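Small arm at the sorting table: frequently asked questions
Jolance workshop, Gramuvthorpe
Last changed 28/06/2024

These answers are for the people who use and look after the small arm we call Dereck. I wrote them after the same questions came to me again and again. If your question is missing, please write it in the log book and I will add it to the page.

How often do I have to check the screws?

Every Friday before the first run, and also after each time the arm has hit something. The screws on the servo horns get loose first, then the ones in the elbow. Use the small hand screwdriver and stop when you feel resistance. The printed parts crack easily if you continue. Please do not use the electric screwdriver, even on the low setting.

What do I do when the arm shakes in the rest position?

First turn off the power and move each joint slowly by hand. You should feel the same resistance over the full way. If one joint has a hard place, there is probably dirt or a broken tooth in the gears, and the servo has to come out. If all joints feel good, look at the power supply. A weak supply makes the arm shake in the same way as a bad servo, and we have already changed two good servos for this reason.

How much cable should be free at the elbow?

Enough that the wire makes a soft arc when the arm is fully folded and also when it is fully stretched. Test both positions by hand with the power off. The cable tie goes on the link and never on the servo housing. If the wire becomes tight in any position, open the tie and give it more length.

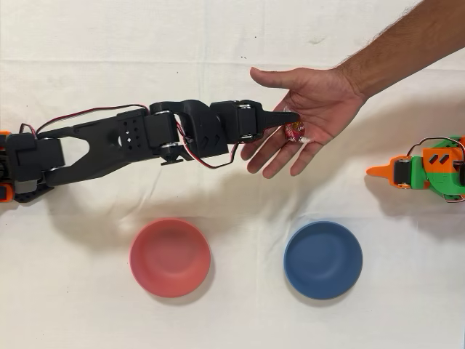
How do I set the zero position after I changed a servo?

Put the new servo in its middle position before you mount the horn. Then mount the link as straight as the teeth of the horn allow, start the calibration program and move the joint to both ends by hand. The program stores the two end values and calculates the middle. If the middle is more than 33 steps away from the old value on the label, take off the horn, turn it by one tooth and repeat.

Where do I find the old values?

On the paper label under the base plate, and again in the log book on page 131. When you calibrate, write the new values in both places with the date. A value which stands only in one place has no use for the next person.

The gripper does not close completely. Is the motor broken?

In most cases the motor is fine. Look for small pieces of plastic or paper at the hinge, and clean it with a dry brush. After this, check if the finger is bent. Spare fingers are in drawer 4, ready printed. Please do not put oil on the hinge, it collects dust and after some weeks the problem is worse.

Can I order spare servos myself?

Yes, from Hinds, under our customer number 1648. Order the same type that is printed on the old housing, also when another type looks equal and costs less. Check that the horn and the screws are in the box before you throw away the packaging.

When is the next big service?

In August. The arm will be taken apart completely, and all cables will be replaced. For this week you have to plan your work without it. The exact days will be on the door.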